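Subject: Re: [sim-practice] Draft 4, pass criteria for simulated household runs
To: sim-practice list

Replying in-line to the draft 4 announcement, which I've trimmed.

> Draft 4 of the practice note is up for comment. The main change is in
> section 2. A site reporting results from simulated homes will now state
> the number of rooms used, and a policy may be called "home-ready (sim)"
> if it completes its task list in at least 34 rooms with no contact
> faults. Pandora and Oshima have both said they can live with this.
> We'd like to close comments at the end of August.

I can't live with it, and I'd like to say why before August gets here.

Start with the label. "Home-ready" with "(sim)" hung on the end is going to lose the "(sim)" the first time it goes into a slide deck. We have all seen this happen with other labels. If the note means "passed in simulation," it should use those words and leave readiness to whoever runs the hardware trials.

Then there's the count. Why 34? I went back through the archive and the only source I can find is that Drernlow had 34 rooms built when draft 2 was written. That is a perfectly good reason for Drernlow to report 34 rooms. It is a poor reason for the rest of us to treat it as a threshold. Our own set, Dandis, has 441 rooms in it, and I would not claim it is thirteen times better than anything. A great many of those rooms are the same few floor plans with the furniture shuffled and the walls repainted. The draft as written would let me pick any 34 of them, including 34 near-copies, and say I'd met the rule.

> Room contents are left to the site. Rooms should be "furnished to a
> realistic standard" (2.3).

I don't know what that sentence asks me to do. The room I've been using this month to work through the draft is nicely furnished by anyone's standard. It's got a table with a gramophone and a lamp on it, a plant with red flowers, chairs. A reviewer would look at it and tick the box.
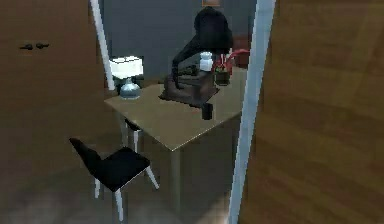 But the things that make a room hard for a robot don't have much to do with how furnished it looks. They are things like whether a chair is tucked in or left out, whether a door takes up space the base needs, whether there is something tall and awkward between the arm and the thing it has been told to fetch. I can make the same room easy or close to impossible by moving one chair, and 2.3 would score both versions the same. If we want a rule about contents, it should ask for a short written list per room: what is movable, what is fixed, what was shifted between runs and by how much. That's dull work and takes maybe a page. I'd still prefer it to "realistic."

> Contact faults: any contact between the robot and an object that is
> not the target of the task (2.5).

This one worries me more. On its face it's strict. In practice it depends completely on how each object was modeled, and the draft never mentions that. A flared horn can be given a proper curved collision shape, or it can be wrapped in a box, or someone can forget to give it one at all. In the first case a brush against it is a fault. In the second the robot gets blamed for touching empty air. In the third the arm can go straight through the middle of it and the log comes back clean. All three could render exactly alike, so nobody reading a report with nice pictures in it would know which they had.

I'd ask for two additions to 2.5. One, the site states how collision shapes were made for every object within reach of the task. Two, the site checks that each of those objects does register a contact when it's hit on purpose. We did the second one on Dandis last winter, as a scripted poke test, and found enough dead objects that I stopped quoting any of our older numbers. I suspect we aren't alone.

Glass and anything see-through needs its own line as well. Renderers make it look lovely. Depth sensors on real machines mostly hate it, and a simulated depth image taken straight from the geometry will report a clean surface where a real sensor would give you a hole. A policy trained on that has learned to trust something it won't get.
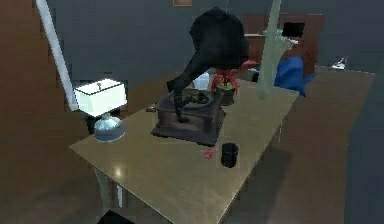
The same goes for gloss, and for bright lampshades. I'm not saying every site has to simulate sensor noise to some deep level. I'm saying the note should make people declare whether they did it or not, in a place where a reader will find it. At present the word "sensor" appears once in draft 4, in the acknowledgments.

> Sites should run enough trials for results to be meaningful. We suggest
> 2,000 as a target (2.7).

2,000 of what? Two thousand runs from the same start pose with the same seed is one run and a large electric bill. Please say trials per room and what is varied between them. And please drop "meaningful," or define it. If a fixed number must go in, I'd put it in an appendix with the reasoning attached, so people can argue with the reasoning.

There's one thing in the draft I do like. Section 4, keeping failed runs on file and available on request, is good and should stay as it is. I'd go a bit further and require that the camera view be saved for the failures along with the logs. Logs tell me that the arm stopped. A view of the table usually tells me what it was reaching around.

To be fair to the editors, I know the aim was something short that small groups could follow, and I've complained in the past about notes that ran to sixty pages. I'm not asking for that. Everything above could be done by cutting 2.3 and 2.7 and putting a one-page disclosure form in their place. A group with four rooms and a careful form would tell me more than a group with hundreds of rooms and a badge.

On Pandora and Oshima being content with the draft: fine, but both of them build their own rooms with their own tools and grade their own runs. Of course they can live with it. I'd be more interested in hearing from anyone who has tried to apply section 2 to a set of rooms they didn't make. If you have, please post what went wrong, even if it's half a paragraph.

I can have replacement text for 2.3 and 2.5 ready to send to the list by the next call. I won't write any for 2.7, as I'd vote to remove it.

Maintainer, Dandis room set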